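Buying Claims and Believing Them
Handout 4 - Reading a Product Page
Instructor: Solange Bastos 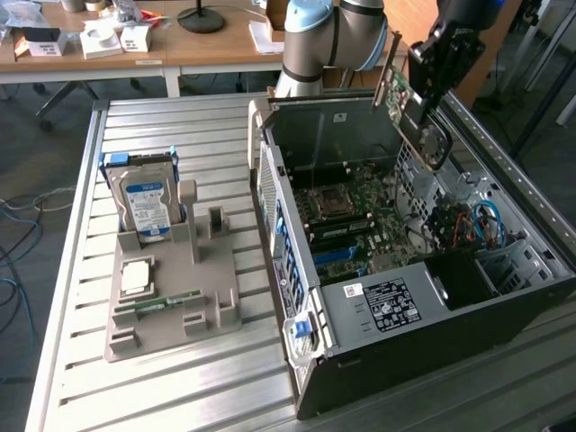
A claim is only worth something if you could find out that it was false. Most of what you read on a product page fails that test. "Up to 40 percent faster" is true if the thing is no faster at all, and "trusted by professionals" is true if two professionals once bought one. Computer parts are a good place to practice, as sellers love numbers and buyers tend to give up when they see them. Take the hard disk drive standing in the beige tray, the one with the blue and white label. A label can tell you who made a drive and what it is supposed to hold. It can't tell you how many hours the drive has run, and a used-parts seller who writes "like new" is asking you to judge by the label.

Words to distrust

"Up to." Sets a ceiling and promises nothing about the floor.
"Compared to leading brands." Which ones, and who picked them?
"Tested." By whom? Passing what? A thing can be tested and fail.
"Helps with." Read this as "we would not say so in court."

The Mendonça readings

You were given two pages from the Mendonça packet, the Hirnico mattress ad and the Druretti water filter leaflet. Hirnico says 21 nights are enough to "reset" your sleep. Reset from what? The ad never says how sleep was measured, and the people quoted got the mattress free (small print, bottom of the second column). I am not saying the mattress is bad. I have no idea, and after reading the ad neither do you.

Druretti is harder. The leaflet has a chart, and the chart has a source, and some of you stopped there. Look at the vertical axis. It starts well above zero, so a small gap looks like a cliff. The source is a report by Druretti.

Star ratings

I put little weight on these. People who are mildly satisfied rarely write anything, and the Dreliddale store emails a coupon to anyone who leaves a review. Read the 3-star ones first - they tend to name an actual fault.

For next class

Bring one ad, printed. Underline every claim that could be checked and write beside it how you would check it. If you underline nothing, bring it anyway. Last June half the class did.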